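Goltton Tulip Bed Set, double: review after 7 weeks

Category: Bedroom textiles. Supplied by: bought at full price from Barnero.

The set consists of a sheet, a duvet cover and two pillowcases. I used only the sheet and duvet cover. The existing white pillowcases with the small blue pattern stayed on the bed, as the supplied ones are cut too short for my pillows.

Fabric and weave. The cloth is smooth and fairly dense, with a slight stiffness that went after the third wash. Seams are straight and double-stitched. The duvet cover closes with buttons, spaced a little too widely at the corners.

Colour. The ground is a strong turquoise. The tulips on the sheet are printed very large, some pale yellow-green, some blue and white. The duvet cover carries pink, white and pale yellow blossom with green leaves. The two do not match exactly in pattern, but the ground colours are close enough in daylight. No fading so far at 40 degrees.

Use as a work surface. I sort jewellery on the bed, so contrast matters more to me than it will to most buyers. Large items such as a bangle or a watch strap are easy to find against the print. Small faceted beads in lilac or clear are harder, and a box lid with a white interior is a better place for them.
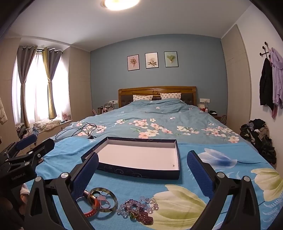 Marisol Lozano writes that she had the Niskanen set in plain grey before this one and found beads far easier to pick out on it, though it creased worse and took longer to dry.

Creasing. Moderate. The duvet cover bunches towards the headboard if it is not pulled straight, and the folds hold until it is ironed. The Skornby cover I used previously recovered better on the line.

Fit. Good on a standard mattress. On a deeper one the sheet would need another 3 cm on each side to stay tucked.

Rating: 7 out of 10. One mark lost for the buttons, two for the pillowcases.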